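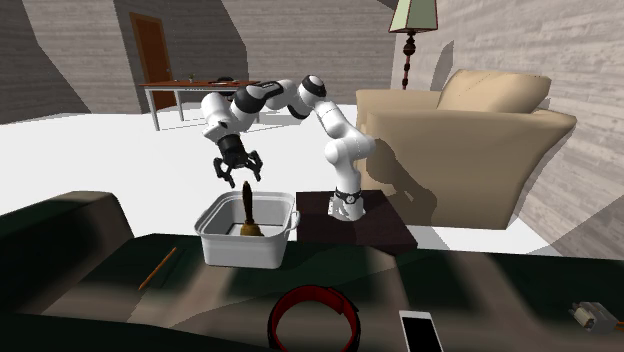 A reader in Bunwood wrote in to say that her sushi rice always comes out gluey, however carefully she follows the packet, and could we please do a page on it. Happily! Rice is my favorite thing to fuss over, and most sticky disasters are easy to fix.

Rinse first. Put the rice in a big bowl of cold water, swish it with your fingers, pour off the cloudy water and do it again until it runs nearly clear. Then drain it in a sieve for 20 minutes – I used to skip this and my rice was mush every time.

Cook it with the lid on and don't peek. Once the heat is off, leave it covered for another ten minutes.

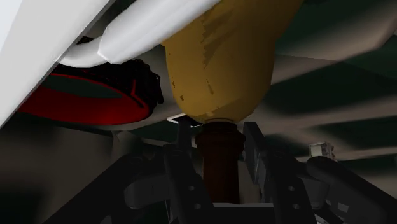
Kitchen tips, updated Jan 10, 2021

Now the fun part. Tip the hot rice into a wide, shallow dish and sprinkle the seasoned vinegar all over. Cut through it with a flat paddle, sideways, as if you were slicing cake (stirring squashes the grains). Fan it with a magazine while you go and you'll get that lovely shine!

How much to make? I use 275 g of dry rice for two hungry people, and there's usually enough left for a little bowl at lunch.

Wet your hands before shaping, with a splash of vinegar in the water. Keep the finished rice under a damp cloth and eat it the same day, as the fridge turns it hard. And do try a spoonful of toasted sesame seeds folded through at the end – so good with cucumber.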